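My cello came home

August 26, 2020

I haven't posted since the spring, so some of you will only know the first half of this. My cello was taken out of the back of my car in October, in the parking lot behind the rehearsal hall in Dakville. I had gone back inside for my music stand. I was gone four minutes by the clock on the wall, and when I came out the rear door was up and the case was gone.

It is not a famous instrument. It was made in a small shop called Manole, it has a repaired crack below the left f-hole, and the insurance company valued it at a good deal less than the car it was stolen from. I bought it used when I was 19 and have played it in every orchestra that would have me.

The officer who took the report was polite. She asked for a serial number, and I had to explain that cellos don't have them. What I had was a label, a few photos from the repair, and the receipt for the bow. If you own an instrument, go and photograph it tonight – the scroll, the back, the label through the f-hole, every scratch. Mine were just barely good enough. 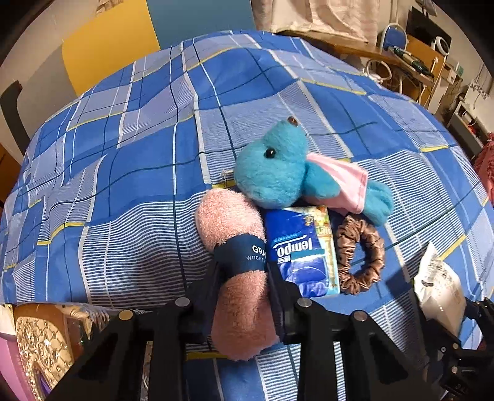
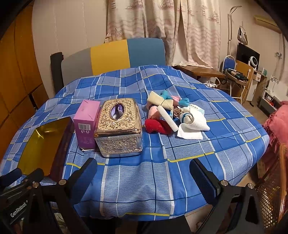
After that I did what everyone tells you to do. I sent the photos to 40 violin shops and pawn shops, and to a stolen instrument list that costs nothing to join. I got nine replies, all of them kind and none of them useful. The insurance claim was paid in January. I rented a student cello and tried to get used to it. The C string sounded like a drawer closing.

Then in July I got a call from Ketsara Ruangrit, who does repairs at Fornar, two hours north of here. A man had brought in a cello to have the bridge reset and wanted to know what it might sell for. She had my email pinned over her bench and recognized the crack. She wrote him a ticket, told him to come back in a week, and called the police, then me.

The man said he had paid $288 for it at a yard sale. I don't know if that's true. He hasn't been charged, and the detective told me not to expect anyone to be. The bow is still missing.

There was paperwork. Once a claim is paid the cello belongs to the insurer, so I had to buy it back by returning the settlement, less the $100 I'd already spent on a replacement bow, which they let me keep. That took three weeks.

I picked it up on Monday's errand run – no, I should say I picked it up and skipped the errands. Felix drove so I could sit in back with the case. The soundpost had moved and the A peg slips, and Ketsara wants to see it again once the weather turns dry. I've been playing long tones in the kitchen every evening. The rental goes back next week.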